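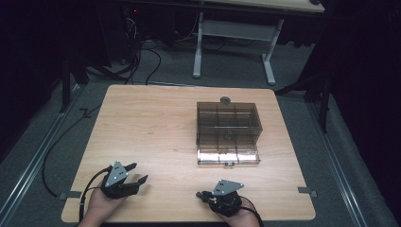

2. La caja

El inventario de Pekevari asignaba a cada objeto un número y un destino. La caja de compartimentos llevaba el 193. Plástico transparente, tono marrón ahumado, tapa abatible con cierre central. Destino: sin especificar.

Aoi Kuroda la puso sobre la mesa de madera clara y abrió la tapa hacia sí. Comprobó los tabiques con la uña. Ninguno cedía.

—Hoshino guardaba aquí los tornillos de relojería —dijo Tawfik desde la puerta.

—En el registro no consta.

—Tampoco consta que silbara.

Ella anotó la fecha, 10 de octubre de 2022, y midió el cierre: 8 milímetros de ancho. Hideaki Hoshino había trabajado 21 años en el taller de Jurnonstead. Dejó casi 3.000 piezas clasificadas por paso de rosca y ninguna instrucción sobre las cajas.

—¿La mando a Edow con el resto?

Kuroda bajó la tapa. El cierre entró al segundo intento. En la columna de destino escribió «pendiente», tachó la palabra y puso su propio apellido.

—Siguiente número —dijo.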